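# Truleck hand-held grippers: set-up and upkeep record

Release note dated Feb 22, 2018. Maintained by the Waltitside equipment group.

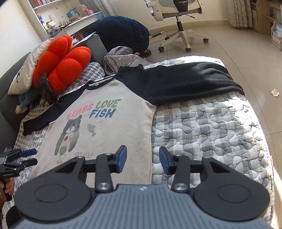 This file accompanies the Truleck recordings and sets out how the hand-held gripper pair was prepared, checked and kept in working order while they were made. It is intended for those who use the recordings and need to know the state of the tool, and for those who will maintain a pair of the same pattern. Two grippers are used together, and each carries its own camera. The view from the tool is the most useful single check available to the operator. With the jaws open over a garment laid flat on a bed, both blue fingertips should face each other across a clear gap, the two silver screws at the foot of the linkage bars should be visible, and the printing on the cloth ahead of the tool should be readable. If any of these conditions is not met, the session is not started.

## Contents of the release

| Item | Value |
|---|---|
| Sessions | 144 |
| Clips | 2,077 |
| Grippers per session | 2 |
| Task family | Folding and turning of clothing |
| Surfaces | Beds, tables, sofas |
| Maintenance log | `upkeep/log.csv` |
| Set-up sheets | `upkeep/sheets/` |

Clips are grouped by session. The set-up sheet for a session bears the same number as the session folder. Where a sheet was completed again after a repair, both versions are retained and the later one has the suffix `b`.

## Set-up before a session

1. Charge both grippers overnight. Remove the charging leads before the tools are handled.
2. Wipe the fingertip pads with a damp, lint-free cloth and allow them to dry.
3. Inspect the faces of the pads under a lamp. A pad with a split or a lifted corner is to be replaced.
4. Open and close the jaws by hand through their full travel. The movement should be even on both sides.
5. Check the linkage screws with the supplied driver. They should be firm. Do not force them.
6. Clean the camera window with a dry lens cloth.
7. Start a short test clip, close the jaws fully, open them fully, and stop.
8. Review the test clip and sign the set-up sheet.

Steps 4 and 7 must be carried out for each gripper separately. An early version of the sheet had a single box covering both, and in the January sessions it is not possible to say which tool was checked. Those sessions are marked `sheet_old` in the log.

## Zeroing the jaws

The jaw opening is stored as a value between closed and fully open. Zero is set with the pads touching and no cloth between them. The procedure is repeated after any change of pad, after any work on the linkage, and whenever the closed reading drifts between the start and end of a session.

Hold the jaws closed for 3 seconds while the zero is taken. Squeezing hard compresses the pads and gives a false zero, with the result that light contact is later reported as a small opening. Operators should apply only the pressure needed to bring the faces together.

The zero values are written to `zero.json` in each session folder. They have already been applied to the released readings and should not be applied a second time.

## Care of the linkage

The linkage bars turn on plain pivots. These are cleaned with a soft brush and are not oiled. Oil was tried on one pair at Durnum and marked the cloth; the affected clips were withdrawn before release.

Lint is the most common cause of trouble. Brushed and fleecy fabrics shed fibres that gather behind the pads and around the pivots. The first sign is a slight hesitation as the jaws begin to open. When this is noticed:

- stop at the end of the current clip;
- brush out both sides of the linkage, including the side that appears clean;
- repeat the hand check and the test clip;
- enter the work in the log under `clean`.

If the hesitation remains, the gripper is sent to Bednarek, where the bars are removed and the pivots measured. Bars are replaced in pairs.

## Log fields

- `tool`: left or right, as held by the operator
- `session`: session number
- `action`: one of `clean`, `pad`, `zero`, `linkage`, `camera`, `charge`
- `before`, `after`: closed reading before and after the work, left blank for `camera` and `charge`
- `note`: free text, in the operator's own words

Entries in `note` have been checked for personal details and are otherwise unedited. Spelling varies. The word "sticky" is used by some operators for a worn pad and by others for a stiff linkage, and the `action` field should be relied on in such cases.

## Known faults

**Uneven opening.** In a small part of the release, one fingertip travels further than the other. This was traced to a linkage screw that had worked slightly out. The reading remains correct for the total opening, but the centre of the grip is displaced. Affected clips carry the flag `offset_jaw`.

**Camera shift after a knock.** The camera mount can move if the tool is dropped or set down heavily. Any session in which this was reported was stopped, and a new calibration was taken before work resumed.

**Bright patches.** Sunlight falling on pale cloth or tile can exceed the range of the camera. Exposure is left on the automatic setting and no correction has been made.

## Storage

Grippers are kept in their cases with the jaws open. Storing them closed leaves a flat area on the pads. Spare pads are kept in a sealed bag away from heat, and the date of opening is written on the bag.

## Changes to this file

Corrections should be sent to the Waltitside equipment group with the session number and the tool concerned. Changes to the log are made by adding a row. Existing rows are not altered.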